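Ticket 398: left gripper stops closing partway on thick fabric
Project: Undodia laundry folding, student robotics club
Opened by: Nuanchan Chantharasri
Status: open, waiting on a second pair of eyes

Hi all, me again! So the left gripper is doing that thing where the width reading freezes while the fingers are still moving. It's fine on T-shirts and towels, but give it anything with a fat seam (jeans, mostly) and the log just sits on one number until I let go and squeeze again. I've been at it since Saturday morning and my thumb hurts.

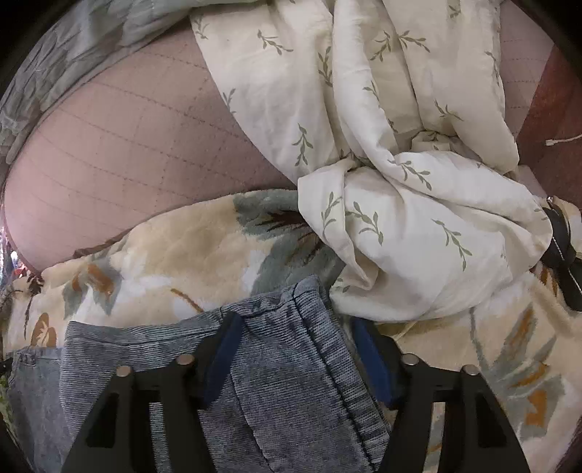

Fingers open over the ribbed garment.

What I've tried so far: restarted the logger, swapped the USB cable with the right-hand unit, and reran the zero routine with the fingers fully closed and then fully open. The cable swap changed nothing, so I'm pretty sure it isn't the cable. Out of nearly 200 grabs the bad ones all came on denim, and the error in the log is always 3722 (width value stale). Montri thought it was the blue pads peeling, but I pushed on them and they're stuck down tight.

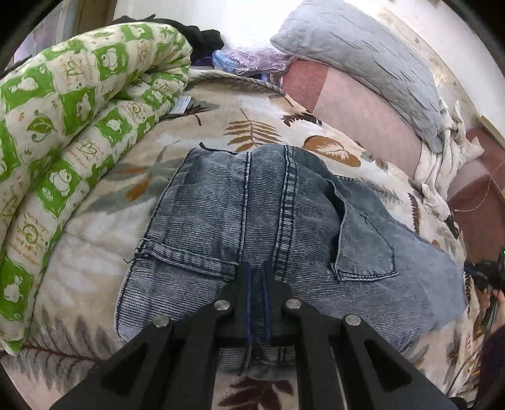
Then I went back to firmware 2, the one Prasert had us on in September, and the freezing got rarer but didn't go away. I didn't save that log, sorry, I'll redo it tonight.

Reply from Boonmee Rungrueang, 4:40 pm
Check the little screw on the encoder side! Mine backed out last month and I got the same code. Quarter turn, no more, or the linkage binds.

Nuanchan again, 6:15 pm
Ooh okay, it was loose! Tightened it and did a short run on the jeans, no 3722 yet. Leaving this open until I've done a full session, and can somebody tell me where the spare screws went?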